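Community Help > Work & Jobs > Workplace Changes

Browse Ask Topics Unanswered Sign in

Robots coming to our dish room and prep kitchen – what happens to the people?

Posted in Workplace Changes by traylinefour

I work in the kitchen at a residential college in Windisbridge. We serve 556 lunches on a normal weekday and a bit less at dinner. In March our manager told us that the food service company, Trilton, is going to try out robot arms for putting away dishes and for some of the simple reheating. The arms and the setup come from a company called Economou. There are 9 of us on the day crew and three of us do mostly dish room.

We were told nobody is losing a job "as part of the trial." That is the exact wording and it bothers me, because it says nothing about after the trial. We were also told that two people will be trained as "station leads" who watch the arms and fix things when they stop. No word on whether that pays more.

I am not against it. The dish room is hot and my shoulders are bad. But I would like to hear from people who have been through this. Did your hours change? What did you end up doing all day? Is there anything we should ask for now, before it starts? We have a meeting with the manager on Wednesday.

secondshift_dee

I went through something like this at a hospital kitchen, different vendor. Short version is that the hours did not change for the first while, and then they did. When people left they were not replaced. We went from seven to five over time and no one was ever laid off, so on paper the promise was kept. Ask what happens when someone quits. That is the question I wish we had asked.

Also get the station lead job in writing. In our place it started as "just keep an eye on it" on top of the regular work. Then it was every shift, with the same pay, and if the line backed up you were the one who had to explain it. It took a grievance to get it posted as its own position.

The work itself did get easier on the body. I will give it that.

oldfryguy

they break down all the time dont worry about it

midkitchen

I have been a lead on a trial like yours since last fall, in a company cafeteria. We use a system called Trirach. I can tell you what the day is like, at least in our place.

Most of my time goes to setting things up and resetting them. The arms do best when everything starts where they expect it. A person on a dish line grabs a plate however it lands. With the arms, I had to learn to care which way a mug handle points and how far over a plate is leaning in the rack. The first few weeks I found that very annoying. Now I do it without thinking, but it is still work, and somebody should be paid for it.

We do not run it on the main line. There is a separate practice area where new tasks get tried first, with ordinary kitchen things laid out on a mat: a mug tree, plate racks, a toaster oven, some fruit. Small scale, a few plates at a time.

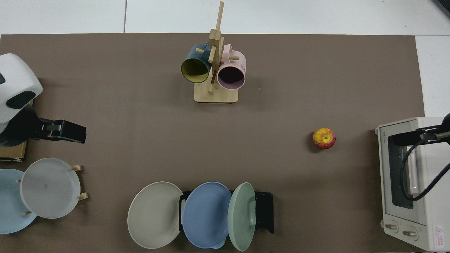 People on the crew laughed at it to begin with, because any of us could clear a few plates in no time. But what got worked out in the practice area decided what came to the real dish room later, so it was worth paying attention to. If your company has a space like that, ask for someone from the crew to be in it. Our first plan had mugs going onto pegs, which is nice for a home kitchen. We use flat racks that go straight into the cart. A dishwasher spotted that on the first visit and it saved a lot of trouble.

As for hours, mine went up slightly. Two coworkers were moved to serving for part of the day, and one of them hates it because she took the dish job so she would not have to deal with customers. I would bring that up on Wednesday. Moving people around is a real change even when the total hours stay the same.

Things I would ask for:

A pay rate for station leads before anyone is trained.
Training offered by seniority or by sign-up, not picked by the manager.
60 days' notice before any change to schedules.
A plain rule on who is allowed to stop the arms. On our floor anyone can, and you do not get written up for it.
What the trial is being measured on. Ours was dishes per hour, and it left out the time I spent resetting.

That last one matters a lot. If your reset time is not counted, the arms look as if they run by themselves, and the staffing plan gets written that way – get it on the log from the first day.

traylinefour

Thank you both, this helps. I had not thought about the reset time or about people quitting. I am printing the list. There is no union here so I do not know how much we can get in writing, but I will ask.

Related in Workplace Changes

Manager wants me to train on new equipment without a raise
Dish room floor mats, who is supposed to replace them?
Can they move me to a different station without asking?
Self-checkout came in and my hours dropped
What to bring to a meeting about schedule changes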